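**Robots on the turnover crew: how's it going where you are?**

**sheetcorner** wrote:

I clean and reset furnished rentals for Zillberg, mostly the Dorthorpe buildings. 32 units on my list. Since August we've had robots doing part of the reset and I want to hear from other people who work next to them, because my feelings change by the hour. My back is better, no question (I used to be wrecked by lunch!). But I used to clean, and now I mostly watch, fix and write notes.

**mopandbucket90** wrote:

Same deal at Ferraro. They told us no hours would be cut. Then the two-person jobs became one-person jobs and my buddy got moved to the warehouse. So, hours weren't cut, sure.

**tallgrout** wrote:

I don't buy the doom. I was on the Zakdale crew for years and people quit constantly. If a machine hauls stuff and I get to go home without my knees screaming, great.

**mopandbucket90** wrote:

@tallgrout great for you, you're a lead. Did your pay go up when you started babysitting the thing? Mine didn't.

**tallgrout** wrote:

Went up 90 cents. Not bragging, I know it's small.

**sheetcorner** wrote:

90 cents more than me, lol. What bugs me is the notes. I get 20 minutes at the end of a shift to write up everything that needed a hand, and it's never enough. Fabric is the worst to explain. Try putting "it grabbed the sheet kind of near the corner" into a form with four boxes.

Anyway, two from work, the cloth and pole job and then a grip on one of the thin walls of a white organizer tray:
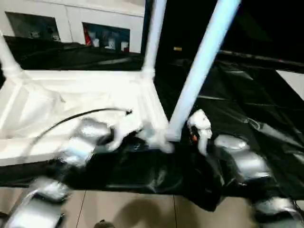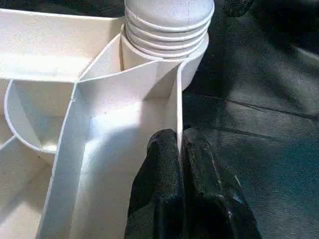

*Page last changed: August, 4:10 pm*

**tallgrout** wrote:

Those trays! I'd grab it by the thin wall too, to be fair.

**mopandbucket90** wrote:

I wouldn't, I'd get both hands under it. And that's the kind of thing they should be paying you for knowing. Ask for the 90 cents.

**sheetcorner** wrote:

Asking at the next crew meeting. Will report back.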